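**Hanura** is a rural locality in the Ginville district, on the inland side of the Solanki Range. It has a permanent population of 822 and is best known for its stone fruit, its weekly produce market and a heritage-listed railway goods shed.

## History

The settlement grew up beside a water stop on the Ginville branch line. Its first store was run by the Cloltlow Trading Company, whose name survives in Cloltlow Street. Passenger trains were withdrawn before the line closed to freight, and the rails were lifted in 2000. The station building was later moved to Ginville and is now a private house.

## Economy

Apricots and plums are the main crops. There are 16 registered orchards in the locality, most of them family-owned. A packing shed on Range Road employs 154 people at the height of the season, which begins in late November. Horticulturist Vivek Rawat trialled the late-ripening Solanki plum in the district, and it is now grown on most of the larger properties.

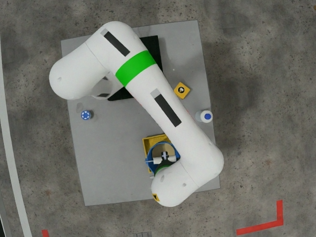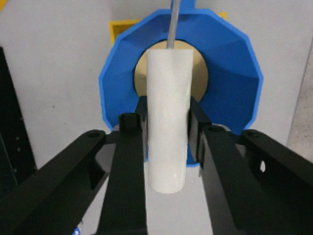
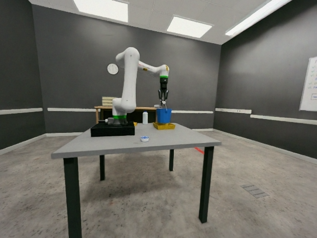

Water for irrigation is drawn from Hanura Creek under a shared licence. Local historian Santosh Mishra has written a short history of the original channels, parts of which remain in use on the eastern side of the creek.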